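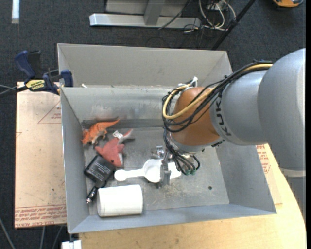

An orange toy dinosaur and a red toy shark in a gray metal bin.

Plotton Toy Wash Concentrate, 5 liter
Sold by Flistach Supply. Item 220.

We resisted stocking a toy cleaner for years. Most of what gets sold as "toy-safe" is dish soap with a cartoon on the label and a few dollars added for the cartoon. Daycares and clinics kept asking anyway, so we tried a handful, sent most of them back, and kept this one. It is a decent cleaner. Please read the rest before you order a case.

What it is
A low-foam, unscented liquid detergent that you dilute with warm water. It takes off hand grease, dried juice, sunscreen and the gray film that builds up on soft vinyl. It does not disinfect. The old label said "hygienic clean," which means whatever the reader wants it to mean, and we asked Plotton to take it off. They did, eventually. If your licensing rules call for a disinfecting step, you need a separate registered product and you need to leave it on for as long as its own label says.

What we used it on
Renata Szewczyk in our returns room ran it for most of June on hard plastic figures, stacking blocks, bath toys and a set of play food that had been through two preschools. Hard plastic came up well with a ten minute soak and a soft brush. Soft vinyl needed longer. Permanent marker did not move at all, and we don't believe the cleaners that claim it will. Ballpoint faded a bit.

Anything with a squeaker or a hole in the bottom is a different matter. Soap gets in, water gets in, and neither one wants to come out. We would not soak those. Wipe them, or throw them away if you see black specks when you squeeze them.

Where it falls short
The cap. It drips down the side of the jug every time, and the measuring lines inside it are nearly impossible to read. Buy a pump.
Stuffed toys. The label shows a teddy bear. We got stiff patches on two plush rabbits even after rinsing twice, and went back to ordinary laundry detergent.
Painted wood. Fine for a quick wipe, but a soak lifted the paint on a cheap train.
Stickers. They come off whether you want them to or not.

Dilution
Everyday wash: one capful to a sink of warm water.
Heavy grime: two capfuls. Three did nothing extra that we could see, whatever the chart on the jug suggests.
Wipe-down: a teaspoon in a spray bottle of water, made up fresh each week.
Rinse with plain water and air dry on a rack. Toys that go straight into the mouth get a second rinse.

"Natural" and other words
The jug says "plant-derived." Part of it is. Plotton's sheet lists the main cleaning agent as coming from coconut and says very little on where the others come from. Nilton Cárdenas, who buys for us, has asked twice. We can send you the safety data sheet, and it makes better reading than the front label.

Details
Size: 5 liters
Scent: none added, though there is a faint soapy smell
Color: clear
Storage: keep from freezing, keep away from children
Shelf life: two years unopened, according to the maker
Pump: sold separately, item 241, also fits the Bickerstaff jugs
Returns: unopened jugs only

Compared with the Warnell
People ask whether the Warnell powder is better. It is cheaper per wash and worse in cold water, where it leaves grit in the seams of molded toys. If you have a good hot tap and don't mind stirring, save your money. If you wash one basket of toys a month at home, skip both - the dish soap by your sink will do.

Questions go to Bożena Stępień at the order desk, extension 992. She has a jug open and will tell you what it smells like.

Page last revised December 2020.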